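Kitchen notes from the Pratstead open day

The Tamard workshop in Pratstead opened its doors on Saturday, July 8, 2023. The bench demonstration was two arms handling produce and a thin bag. Several points carry over to a home kitchen.

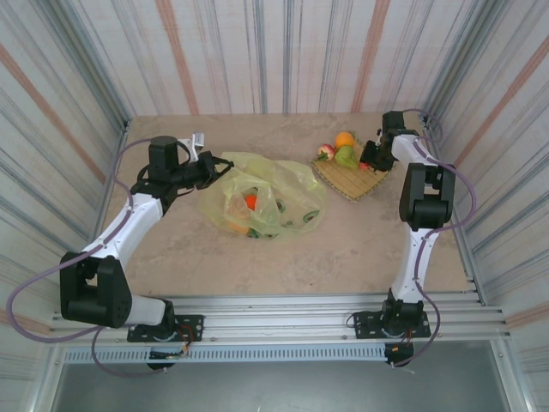 Keep the bag and the tray on separate parts of the counter. Set the bag in the middle, where both hands reach it. The arms had that layout, with the bamboo tray to the right of the bag and toward the back.

Clear the counter edge before you start. Cords and towels belong outside the work area. 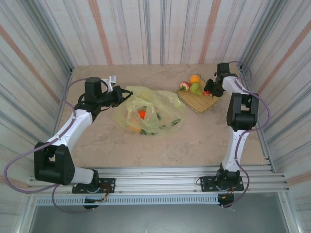 Put small fruit where the hand gets to it first. Berries bruise under heavier pieces. On the mat, the strawberry was near the right gripper, with the apple, orange and pear beside one another.

Other habits worth copying:

1. Flatten a thin bag before loading it. Work the folds out from the center.

2. Hold the bag with one hand at the upper edge and keep the other free for the opening.

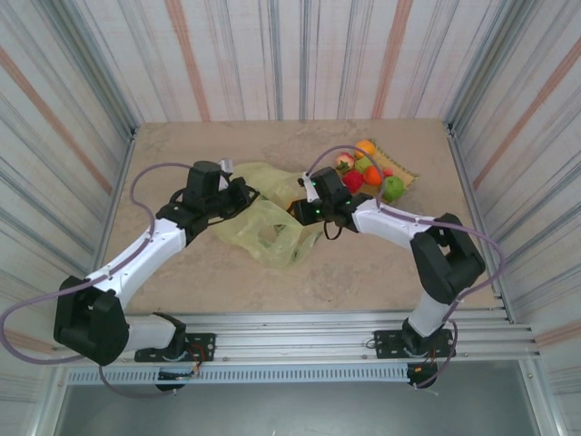
3. Lift soft fruit from both sides at the widest point. Do not pinch near the stem. Use the pads of the fingers and close them slowly.

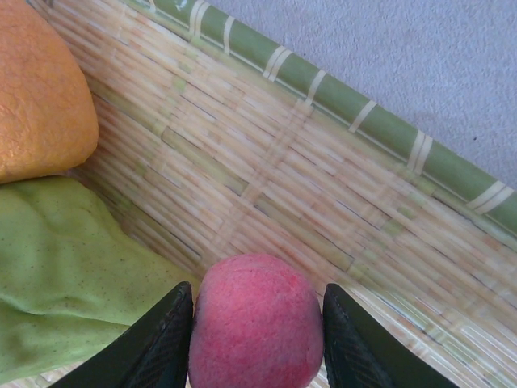
Stop closing as soon as the fruit moves with the hand. More pressure leaves marks that show the next day.

4. Wipe woven trays with a damp cloth, along the strips. Dry them upright for 15 minutes.

The next open day is in August. Parking is behind the Avram building.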